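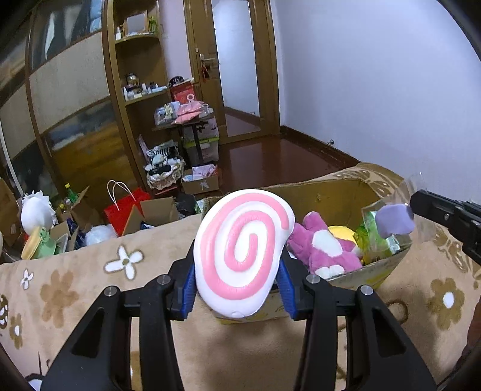

Figure 4. Wrist view from the left hand-held gripper during a toy-sorting demonstration. The jaws hold a soft swirl-shaped toy; the second gripper is in contact with a pale purple object at right.

4.2 Grasping deformable objects in homes

We next test whether demonstrations recorded in cluttered bedrooms transfer to soft objects that were absent from training. The Nallitz set contains 700 two-handed demonstrations, of which 500 are used for training and 120 for validation. The remainder were dropped after a tracking check. Each policy is given only the two wrist views and the jaw widths.

Soft toys are difficult for the width-based grasp label used by Mensah and Björklund. The jaws keep closing after first contact, and the width at which a grasp becomes stable depends on the filling of the toy. In views such as Figure 4, the held object also hides much of the box behind it. We therefore replace the fixed threshold with the rate of change of jaw width over a window of 90 ms.

With this label, the policy released fewer toys during the lift phase. Most remaining failures occurred when thin plastic packaging lay against the target. Results for rigid objects did not change and are given in Section 4.3.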